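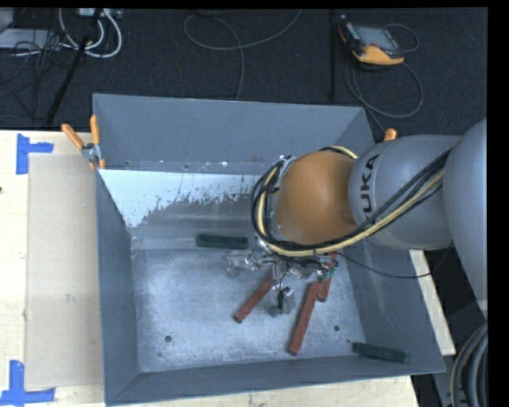
Page last changed: 13 Mar 2023

Seasonal helper for the lending shed, Kadlec

The Gerkis Toy and Game Library is looking for a helper for its lending shed in Kadlec. The work is part-time, 17 hours in a week, and the contract goes until the end of November.

We lend toys, puzzles and board games to families in Kadlec and Gullus. In our shelves there are more than 1000 articles, and most of them go out and come back many times in a year.

Your work will be:
- to receive the returned toys and check that the parts are complete
- to clean building blocks and put them again in the right set
- to write small repairs into the repair book
- to help parents and grandparents at the desk, also on Saturday mornings
- to drive with our van to the school in Gullus every second week

We wish from you:
- patience with children and a friendly manner on the telephone
- a driving licence for a normal car
- enough English to explain the rules of a game

Experience in a library or a shop is welcome but it is not a condition. The shed has a heater, but in spring it is still cold in the mornings, so please have warm clothes with you.

You will learn our lending programme Jeltotetti in the first 4 days, together with a colleague. The travel costs from Gullus are paid by us up to 100 kilometres in a week.

Please send a short letter and your CV to the office in Gerkis, by post or by e-mail. A photograph is not necessary. Applications are read in the order in which they arrive.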